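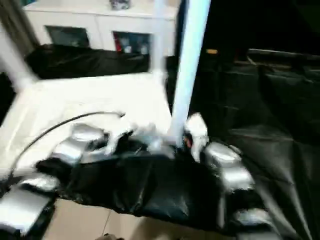

White stool, upright pole and flat surface.

Stool and Step Seat Check, Brokside Reading Room
Date of check: 15 January 2021
Area: ground floor, shelves 1 to 19

1. Legs and poles stand straight
OK. One stool near the window leans a little when a person sits on the left. I put a paper label on it and moved it to the back office.

2. Rubber feet present
Not OK. Two feet are missing on stool 89. Please order from Tondska, part 253, the same as we bought in May. The Kaewsai feet are cheaper but they are too wide and come off.

3. Screws under the seat
OK after work. I tightened all of them by hand. Please do not use the electric driver, it makes the holes bigger.

4. Seat surface, no cracks, no sharp edges
OK. Stool 117 has a scratch which I can feel with a finger, but it does not catch on clothes. Check again next time.

5. Height of step seats
OK.

6. Space around the seats
Not OK. Boxes from the Bendville branch are standing in the way to the emergency door. They must be moved before opening.

7. Weight label readable
Partly. On the older stools the print is almost gone. I wrote the number again with black marker, but new labels would be better.

8. Floor under the stools
OK, small marks only near shelf 4.

Open points: 2, 6, 7.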